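The Great Crumb Reckoning

By Rebecca Cattaneo

Every June the Plildale Tool and Kitchen Library takes stock, and every June I say I will be out of town. This year I had even picked the town. Then Tươi Chu put my name on the sign-up sheet in ink, and there I was at 9 a.m. with a clipboard and a pencil that had been chewed by a previous member.

For those who joined recently, the library lends things you need twice a year and have no room for the rest of the time. Tile cutters, canning kettles, the tall ladder, the less tall ladder. We own 1,221 items according to the catalog. The shelves disagree, but they have been disagreeing since we moved in over the Troncoso shoe shop, and I have learned to let them have their feelings.

The ladders were easy. Sanders took until lunch, mostly on account of a debate over whether a sander with no cord is a sander or a paperweight (it has been entered as both). After that came the kitchen side, and I would like to speak to all of you about the kitchen side.

Members of Plildale, you are generous people. You bring back the pasta machine with a note saying how good the pasta was. You do not bring it back without pasta in it. There was a good inch of something in the ice cream maker that Tươi thinks was pistachio and I think was meant to be vanilla. The fondue set came home with five forks and a screwdriver. The screwdriver is one of ours, so in fairness that is two returns at once.

And then there are the small ovens, which go out more than anything else we have. In winter people want them when the big oven dies. In summer they want them so they don't have to turn the big oven on. College kids want them in August and give them back in May, having cooked, as far as I can tell, one pizza nine hundred times.

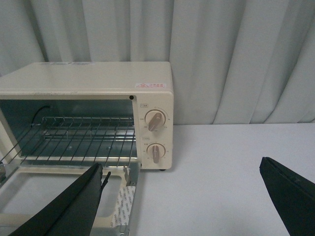
A toaster oven with its door down. Crumbs are a matter between you and your conscience.

The new rule, which passed at the spring meeting while several of you were getting coffee, is as follows. Kitchen items come back clean. If they come back otherwise, there is a charge of $2, and it goes in the jar by the door. I argued for more. I was told that we are a friendly organization.

Please also leave the labels on. Each item has a number, and the number is how we know that the waffle iron is the waffle iron and not the other waffle iron, the one that throws the breaker. Somebody peeled the tag off one of them last fall and we have been finding out which is which the hard way.

While I have your attention, overdue items. The record is held by a bread machine that went out to an address on Tukitz Street and has not been seen by anyone on our side since. The member in question sends a very nice card each December. We would trade all the cards for the bread machine, or even for the paddle. If you have something late and feel awkward about it, the drop-off bench on the landing is open after hours and there is no one there to look at you. Ladders should not be left on the bench. We have been over this with the shoe shop.

Some actual good news. The Lultov Fund has given us a grant of up to $1,000 for replacements, provided we send in receipts and a paragraph on community impact. Tươi is writing the paragraph. I offered, and the offer was declined very fast. Top of the wish list so far: a second carpet cleaner, a pressure canner with a gauge that moves, and a cord for the sander. Add your own to the sheet on the corkboard. Whoever wrote "hot tub" three times in three different pens, we know your handwriting.

We still have 30 items in the catalog that did not turn up on any shelf, including a cherry pitter, a stud finder and, somehow, the wheelbarrow. Check your garages. Check your neighbor's garage, if you're on those terms. The list is taped up beside the front desk, and I'll be there until 4 p.m. most afternoons with the same clipboard and, I hope, a different pencil.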